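Storaline Community Boards > Manipulation Research > Methods and Results

Thread: Head view in garment demonstrations, results from the Fovamus study

fovamus_methods wrote:
The Fovamus group has completed its comparison of two training conditions for garment folding on a soft surface. Both conditions used the same 636 demonstrations, recorded by people with hand-held grippers. Condition A received the gripper views only. Condition B received the gripper views and the head view. Each policy was then tested in 24 trials per garment type. Condition B completed more folds on long-sleeved garments. On towels the results did not differ. Members are invited to comment before the method note is made final in December.

k_restrepo_lab wrote:
Thank you for posting this. The Restrepo laboratory does not agree that the head view should receive the credit. A person turns the head toward the next grasp before the hands move. The policy may be learning the direction of the gaze and very little about the cloth. A robot with a fixed head camera will not have that cue. Did the test platform move its head?

fovamus_methods wrote:
It did not. The head camera on the test platform was fixed for all 24 trials. The concern is noted and will be listed under limitations.

b.mahmoud wrote:
I reviewed the protocol at an earlier stage. The stated rule was that demonstrators should keep the whole garment in the head view until the first grasp. Was this checked? In our own recordings the rule was often broken once the demonstrator leaned in.

fovamus_methods wrote:
It was checked by hand on every tenth recording. Demonstrations that broke the rule were kept, and the note will say so.

quiet_actuator wrote:
I must register a disagreement with the previous reply. A rule that is written down, checked and then not enforced is not part of the method. Either remove those recordings and train again, or remove the rule.

Barrett Mahmoud (b.mahmoud) wrote:
I would not go that far. Removing them would favor demonstrators with longer arms, who lean in less. I attach material from our bedding and garment recordings at Banda.
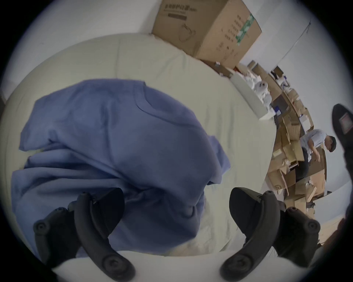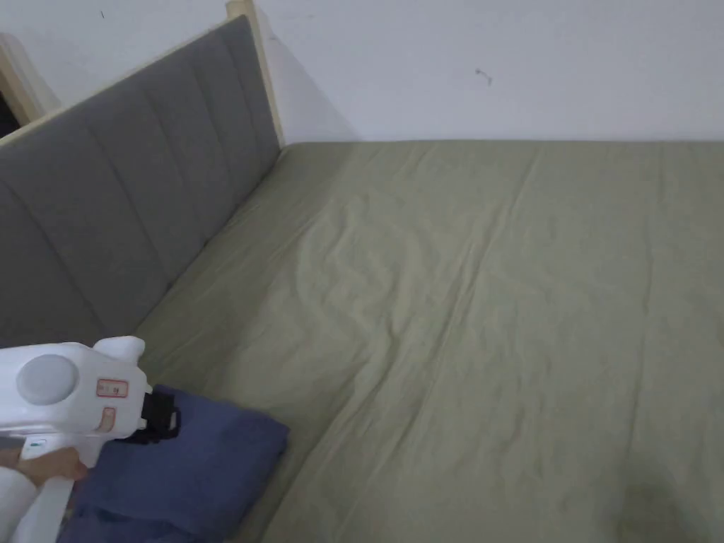
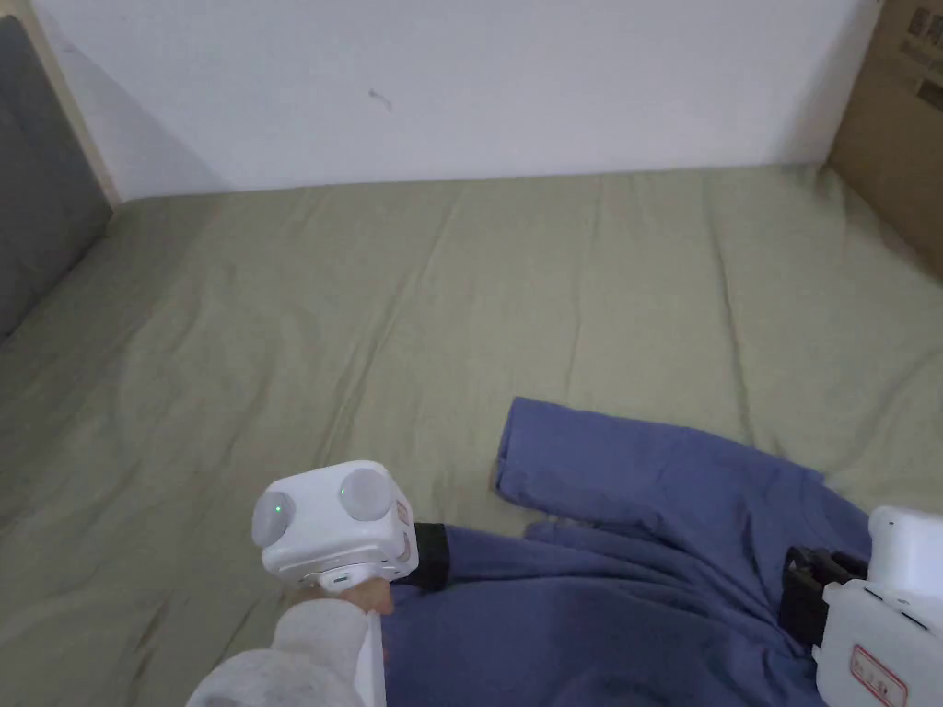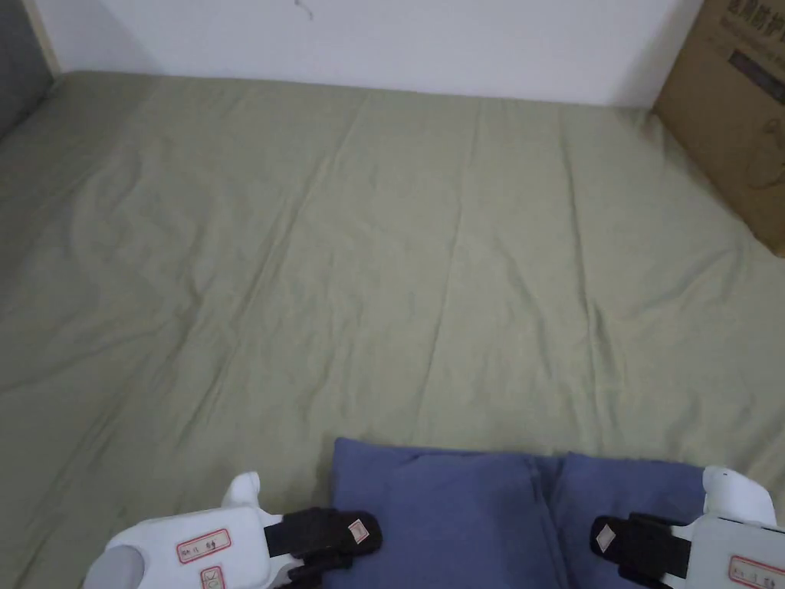
Our practice at Banda is to treat the two kinds of view as answering separate questions. The gripper view is asked where the cloth edge is in relation to the fingers, and the head view is asked what stage the fold has reached. A strict framing rule helps neither question very much. In the third picture the garment runs out of view at the bottom, yet the sleeve folded back across the upper part is plain to see, and a labeler can assign a stage from it. The first picture has the cloth between the fingers and also takes in a man bending over the cartons, so I would ask Fovamus whether background motion in the gripper views was masked. We mask ours.

fovamus_methods wrote:
It was not masked. We can repeat the long-sleeved condition with masking and report both figures in the note.

k_restrepo_lab wrote:
Please also report a run with the head view frozen at the first image. If the gain remains, our objection regarding gaze is withdrawn. If it does not, we will ask that the title of the note be changed.

quiet_actuator wrote:
I maintain my objection on the rule. The stage-labeling approach is reasonable, but it is a different method from the one that was submitted for comment.

moderator_2 wrote:
The comment period remains open. Members who wish to submit recordings for the masked run should write to the Fovamus group directly and state the garment type and the sheet color.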